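Threads > Workshop & Desk > Diarmuid Horgan

Marker sorting on a maple top, a thread. 1/9 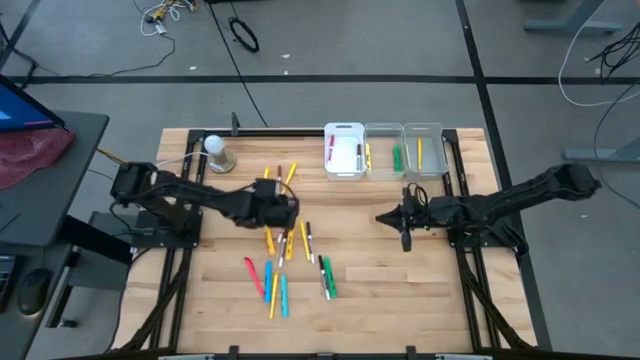
2/9
The top first. Light maple strips, butcher-block style, with black aluminium extrusion along the edges and down the front and sides. Maple takes ink badly, by which I mean it takes it very well. Oil it before you let a marker near it. I used Pinalent hard oil, 2 coats, sanded at 400 between them.

3/9
Bins. Three small ones in a row along the back edge, one opaque white and two translucent grey. You can read the colour through the grey ones from a chair. With the white one you have to lean over. I'd buy all grey next time.

4/9
Current state: red and dark red in the white bin, yellow and green in the middle, a single yellow on the right. So yellow is split over two bins, which breaks the only rule I have. Everything else is still out on the wood in clusters.

5/9
The rule, for Ngozi Tamuno, who asked: one family per bin. Reds left, greens middle, yellows right. Brown goes with the reds. Úna Brophy files brown under yellow and we have agreed to leave it there.

6/9
Storage angle. Upright is fine for short spells. For anything over a week I lay them flat, as the ink settles towards one end and the first few strokes come out pale. Twin-tip pens should always lie flat.

7/9
Light. White bulb on a brass-coloured base, back left, beside the bins. Handy for telling brown from dark red in the evening, provided the bulb is a neutral one. A warm bulb makes yellow hard to judge on pale maple. Check on white paper.

8/9
Ink on oiled maple: isopropyl on a cloth, wipe along the grain, stop after two passes. If a mark is still there, go over it with the 400 and re-oil the patch. It took me about 4 minutes on the last one. Don't use the Guthrie cream cleaner, it leaves a dull ring.

9/9
Still to do: move the middle yellow across, test every cap, bin the dead ones. Shiyu Bai wants the spare greens for Bullville and can have them once they've been scribble tested. Labels are on order from Nuduso.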